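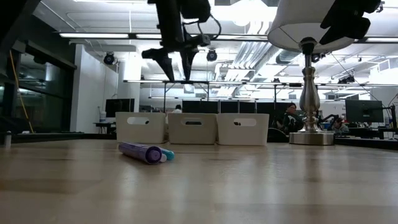
Why is a parade float called a float when it rolls along the street?

The name comes from boats. Long ago in London, there was a big yearly parade for the new Lord Mayor, and part of it happened on the River Thames. Decorated barges went by on the water, and they really did float. Later on, people kept the word for the decorated wagons on land too.

I love that answer, because I asked the same thing when I was seven and my uncle told me it was because they were full of balloons (I believed him for years!). So now you know more than I did.

I've helped with the winter parade in Ilance for a long time, mostly on floats, and kids ask me great questions while they're waiting on the curb with cold toes. I saved up the best ones for this page.

What's under all that stuff?

Usually a trailer. Just a plain, flat trailer, the kind a farmer might use to move hay. If you crawled under the sparkly part you'd see wheels, metal bars and probably some mud from last week.

On top of the trailer, the builders make a frame out of wood. Think of it as the float's skeleton. If the float is going to be a giant snowman, the frame has to be kind of snowman-shaped, and then chicken wire gets bent over it to make the round parts. Chicken wire is a thin metal net with lots of little holes, and it's very bendy. It's also scratchy, so the people working with it wear thick gloves.

Then comes the skin. Some floats are covered in paper, some in cloth, and some in a fringy plastic sheet that shimmers when the wind blows. In a few famous parades the floats are covered in flowers and seeds. We can't do flowers, because our parade is in January and they would freeze before they got past the bakery.

The last piece is the skirt. Yes, a skirt! It's a long strip that hangs down all the way around the trailer and hides the wheels. That's what makes a float look like it's gliding.

Who's driving?

On some really big floats, the driver sits inside, tucked away where you can't see them. Sometimes that driver can't see very well either, so another person walks alongside or talks to them on a radio and tells them when to turn.

Ours are simpler. They get pulled by tractors and pickup trucks. Hubert Kofler has pulled our float with his green tractor more times than anyone, and I asked him once what the hardest part was. I thought he'd say the corners. He said, "Going slow. A tractor wants to get somewhere."

And he does have to go slow! Parades move at walking speed, so the marching bands and the dance groups can keep up. Our route is 3,431 feet long, from the fire station down Meker Street to the library. At 3 miles an hour, it takes 13 minutes to get from one end to the other. You could try this yourself if you have a long sidewalk and a grown-up with a watch. Walk at your normal speed and see how far you get in 13 minutes. It's farther than you'd think.

Of course a real parade takes longer than that to watch, because there's a whole line of groups and the last one can't start until everybody in front has gone.

How does everybody know when to go?

There's a person called a marshal. Careful here, because the word gets used for two jobs. A grand marshal is a special guest who rides at the front and waves. A parade marshal is someone in a bright vest who makes things run properly. Murdo Geddes is one of our vest people. He stands at the starting line with a clipboard and holds each group back until there's a good space in front of it. Then he drops his arm and off they go.

The space matters a lot. If two bands are too close together, you hear both songs at once and it sounds like a drawer of spoons falling down the stairs. So Murdo puts the Kuditis Marching Band near the front, then some quiet things, like the dog club and the people on stilts, and then the school band way back.

Before all that, everybody waits in a place called the staging area. Ours is the parking lot behind Aigner Hall. If you ever get the chance to see a staging area, go! There are elves eating sandwiches and people fixing each other's hats, and somebody always needs tape.

How do the lights stay on?

There's no plug in the middle of the street, so the float has to bring its own power. Big floats often carry a generator, a machine that burns fuel to make electricity. You might hear it humming under the music. Smaller floats can run on batteries, especially if they use LED lights, which need much less electricity than the old kind of bulb.

Batteries don't like the cold, though. They can't give as much power on a freezing night as they can on a warm one. We learned this the hard way when our moon went dark in front of the post office. Now we charge everything the same afternoon and keep the batteries indoors until the last minute.

Is it safe to ride on one?

It is if everyone follows the rules. Riders need something solid to hold on to, so builders put handrails in and then disguise them as candy canes or tree trunks. Nobody climbs on or off while it's moving. There are walkers on each side who keep an eye on the wheels and on the crowd.

You have a job too, when you're watching. Stay behind the line or up on the curb, even if something good lands in the road. A driver up high can't always see a small person down low. If a piece of candy rolls under a float, let it go. There will be more candy, I promise.

What happens to floats afterward?

The trailer goes back to being a trailer. Wood gets saved for next year, and so does the wire if it isn't too squashed. The paper usually gets recycled if it's clean, and the lights are wound up on big pieces of cardboard so they don't tangle (they tangle anyway). Our snowman's head lived in my garage all one summer and scared the man who came to read the meter.

Could I make one?

You could make a tiny one tonight. Find a shoebox and a toy truck or a roller skate. Turn the box upside down and set it on top, then ask a grown-up to help you tape it on. Cut a strip of paper long enough to go all the way around for the skirt, and snip the bottom edge so it's fringy. Now put anything you want on the roof. A penguin family, a birthday cake, a volcano. Tie a string to the front and pull it down the hallway.

Remember what Hubert said and go slow. If your volcano falls off on the corner, use more tape.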